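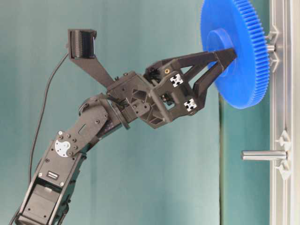
Figure 1. The arm with its gripper on the hub of the blue gear, at the upper shaft. The lower peg is empty.

Teaching a Gear Task by Remote Control: What Our Demonstrations Did and Did Not Show

Group report, Marnergate project course
Helju Vanags, Ayodele Yusuf, Omolara Odukoya

1. What we set out to test

The course handout says that showing a robot a task is easier than programming it. We wanted to know who it is easier for. Our task was to move a plastic gear between a shaft and a peg on an upright aluminum frame, with a person driving the arm remotely and the recorded motions used afterward to train a controller. The claim we were given to check was that a beginner could record usable demonstrations after one short practice session.

We doubt this claim, and our results have not changed our minds much.

2. Method

Three of us took turns as operator. Each operator got 20 minutes of practice and then recorded demonstrations until the group had 80 in total. A run was kept if the gear ended up seated on the target and the operator had not stopped to start over. Ayodele wrote the keep/discard rule before we recorded anything, which saved several arguments later.

The operator worked from the view of the small camera on the wrist bracket and was not allowed to look at the frame directly. We went back and forth on this rule. Without it, a person uses depth information that the trained controller never receives, and the demonstrations contain corrections that make no sense from the robot's side. With it, everyone got slower and more irritable.

The gear was always held by the raised hub in the middle. Early on Omolara tried holding it by the rim, but the teeth slid along the fingers and the gear tilted. The hub gives the fingers something thick to close on. It also puts them in front of the hole, so the operator is lining up two things that are partly hidden by the gripper itself.

3. Results

We kept more than half of the runs. That sounds fine until you look at how they were spread out. Helju had used a similar setup at Bolbridge and produced most of the good ones. The other two operators improved, but neither had leveled off by the end, so we can't say how much practice is enough. We can say that 20 minutes was not.

The final approach to the shaft took up most of each run. Operators moved the arm quickly across open space and then spent a long time nudging it. In the recordings this shows up as small back-and-forth motions, and the controller copied them faithfully, including on attempts where the gear was already lined up.

We tried the trained controller on 4 starting positions. It seated the gear from 3 of them. We don't think this number means much. All of those positions were close to ones in the training runs, and we never moved the frame.

4. Problems with our own study

Our operators were also the people scoring the runs. "Seated" was judged by eye, and in October, when we went back over the recordings, two of us disagreed on several. We left the original scores in place.

Temitope Ajayi, who supervised the course, asked why we had no comparison with a scripted motion. We should have had one. For a fixed frame and a known gear, a script with a decent position measurement might well have beaten us in an afternoon.

5. What we would do next

Move the frame between runs, have someone outside the group do the scoring, and write the scripted version first. We would also trim the nudging out of the recordings before training and see whether the controller gets better or just fails faster. Hafiz Majimbun has offered to operate for the next group. He has never driven an arm, so his runs would be a fairer test of the beginner claim than ours were.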